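Kvam Plinia Refillable Brush Pen, Medium Tip: Review

I draw spot illustrations for a living, mostly for newsletters and trade magazines, and I do a weekly cartoon for myself when there's time. For years I inked with a dip pen and a sable brush. The Plinia is the third brush pen I've tried as a replacement, and the first I've kept using past the first cartridge.

I bought mine in September at the art counter in Natoldale for 20 dollars, which included the pen, one cartridge and an empty converter. A second tip costs extra. I paid for everything myself.

What it is

The Plinia is a brush pen with a real bristle tip. The bristles are synthetic. The barrel is matte gray plastic, a little thicker than a regular fountain pen, with a flat spot on one side that keeps it from rolling. The cap screws on. It takes Kvam's own cartridges or the converter, and the converter will hold whatever ink you put in it, although Kvam says on the leaflet to stay away from shellac and India ink. I followed that advice with this pen. I ruined a different one years ago and don't need to do it twice.

It comes in fine, medium and broad. I have the medium.

The line

The medium tip goes from a hairline to a stroke as wide as a pencil. The hairline takes some practice. If you hold the pen the way you hold a ballpoint you'll get a middling line that doesn't vary much. Bring it closer to vertical and rest your little finger on the paper and it thins out nicely.

The snap is good. After a heavy stroke the tip goes back to a point by itself, and I only had to roll it on scrap paper now and then. Hair, folds in clothing and tree bark all came easily. Lettering was harder. I letter my own word balloons, and the medium is too big for that at the size I work. I went back to a technical pen for the words and used the Plinia for everything else.

Dry brush is possible but you have to plan for it. The feed is generous, so a fast stroke on smooth paper stays solid black. On rough paper you get some break in the stroke. If dry brush is most of what you do, buy a cheap round brush and a bottle.
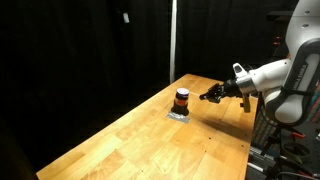 Long table with a butcher-block top and a small jar on it.

Paper

I tested it on three papers. The first was the Fimach 884 pad, a smooth bristol that I use for finished art. The ink sat on top, edges were clean and nothing came through the back. Drying was slow there. I smeared one drawing of a man in an armchair with the side of my hand a good minute after I'd finished his shoes.

The second was ordinary copier paper, which I use for roughs. It feathered slightly and showed through on the back. That's fine for roughs.

The third was a cold press watercolor block. The tip held up better than I expected, and the texture gave me the only really good dry brush I got out of this pen. I would worry about wear if I worked on that surface every day.

The ink

The cartridge ink is sold as Kvam 871 Black. It's a dark neutral black once dry, slightly shiny in large fills. The package says waterproof. I put a gray wash over it after ten minutes and got a faint bleed at the edges. After leaving a sheet overnight I got none. So it's waterproof if you wait, and if you're on a deadline, do your washes first.

It scans well. I scan line art at high resolution and drop out everything except black, and I had very little cleanup to do. Solid areas came out solid. With my old marker pens I had to fill the streaks by hand.

A cartridge lasted me eleven finished drawings, some with a lot of black in them. That's fewer than I'd like. Filling the converter from a bottle is much cheaper, but it holds less, and you'll be refilling more often.

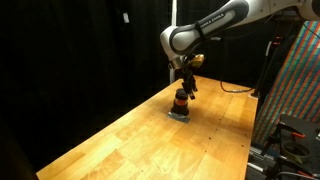 Franka Emika arm over the workbench.

Problems

The cap is the main one. The thread is short, and it's easy to think you have closed it when you haven't. I left mine half closed one evening and the tip was stiff the next morning. It came back after a soak in lukewarm water, but a few bristles never lay flat again. Turn it until you feel it stop.

The cap also doesn't post well. It goes on the back of the barrel and then works loose while you draw. I set it down next to the paper and lose track of it.

There was one blob. The pen had been lying in my bag with the tip down, and when I opened it a drop came out on the page. Since then I have carried it tip up and it hasn't happened again.

Replacement tips pull straight out. You need a paper towel and some patience, and your fingers will be black. Kvam's leaflet makes it look cleaner than it is.

Other people's opinions

I lent the pen to two people. Ayane Tsuji, who shares my scanner, liked the point but thought the barrel was too thick for small hands, and she has ordered the fine to see whether that suits her better for comics. The barrel is the same on all three sizes, so I don't think it will help with the grip. Győző Gál used it for life drawing and filled half a pad of two-minute poses. He said it was the right pen for that and he'd buy the broad.

Compared with a brush and bottle

A good sable still makes a better line. It holds more, it points finer and you can feel more through the handle. It also needs a jar of water, a rag, an open bottle and somewhere flat to put them. I do a lot of my inking on trains and in waiting rooms now, and the Plinia lives in a coat pocket. The drawings I've made with it look enough like my brush drawings that the art director I work with most hasn't mentioned a change.

Who should buy it

Anyone who inks cartoons or editorial drawings away from a desk will get use out of it. Beginners may find it hard for the first week, and a stiffer felt tip would be easier to start with. Watercolor people should test the ink under their own washes before trusting it.

Good: sharp point, good snap, even black, scans cleanly, can be refilled.

Not so good: short cap thread, cartridges run out fast, slow to dry on smooth bristol.

Four out of five. I'm on my second tip and have a bottle of the 871 on order.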